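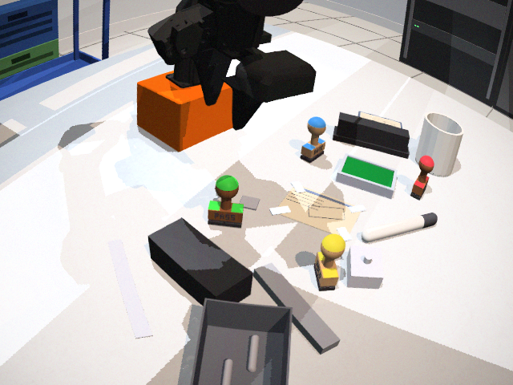 Blue shelving unit with a blue drawer over a green one

Rirholm drawer shelving, two years on
Reviewed by Ohemaa Opoku, 29 Jun 2020

I bought the Rirholm unit for a one-car garage that had stopped holding a car. I wanted metal posts, drawers that come all the way out, and something I could put together alone. It does all of that, with a few complaints.

Assembly took most of an afternoon. The posts slot together and the shelf supports drop into keyholes, so there are few bolts. You will need a rubber mallet, and the box doesn't include one. The instructions are drawings only. Step 3 shows the back brace facing the wrong way, and I had to take it off and turn it around. My neighbor Rainer Weidemann bought the same unit in November and his sheet had the same mistake.

The drawers are the best part. They slide on plain rails with no bearings, and mine still run fine with 32 pounds of screws and hinges in the heaviest one. They do not lock. If you have small children, look at the Hikia instead, which has a latch on each drawer but costs a good deal more.

The paint is thin. I scraped one post with a ladder and it went straight to bare metal. A touch-up pen from the hardware store covered it, but the color is a shade off. The feet are hard plastic caps and they slip on a smooth floor. I put rubber pads under mine and it stopped moving.

Rirholm says the full unit holds 1000 pounds. I have never come close to that and can't say if it's true. With paint cans on the bottom and camping gear up top, the shelves have not bowed.

Spare drawers are sold one at a time, but only in the current colors - check before you order. Mine took nine days to come and the box was crushed at one corner. The drawer was fine.

I would buy it again at the sale price. At full price I would wait.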